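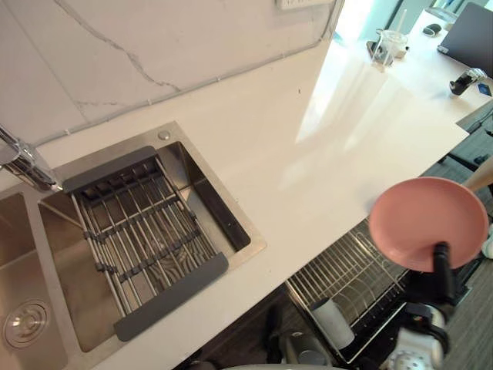 Dear friends at the Husholm Fund,

It was so good to hear from you in July, and I promised you a proper update on the trekking porters' training program, so I hope you'll forgive me if it runs on a bit!

The second course at Skarkeo has wrapped up, and I'm happy to say that all the mountain skills sessions went ahead, apart from the crevasse rescue day, which we had to shorten when the wind picked up on the upper glacier. Aba Arthur, our lead instructor, moved the rope work down to the moraine and made a very good afternoon of it. She would like 2 full days for rescue next time, and I think she's right.

Your grant has paid for boots, wind jackets and over 700 meals so far – the porters eat well, I can tell you, and so do the rest of us when we visit.
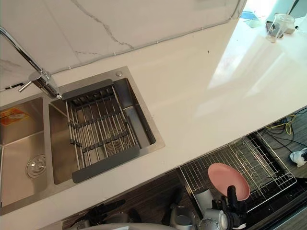
The one place we're behind is first aid. The Wongsuwan clinic had offered to send a nurse up for four mornings, but we only managed three before the road closed, and the altitude sickness session is still to come. We've asked whether it could be held down at Tinamstead instead, where most of the group spends the off season anyway.

Spending on gear is a little under budget, and transport is a little over. With your blessing, I'd like to move what's left from one to the other before the next course begins.

With warm thanks from all of us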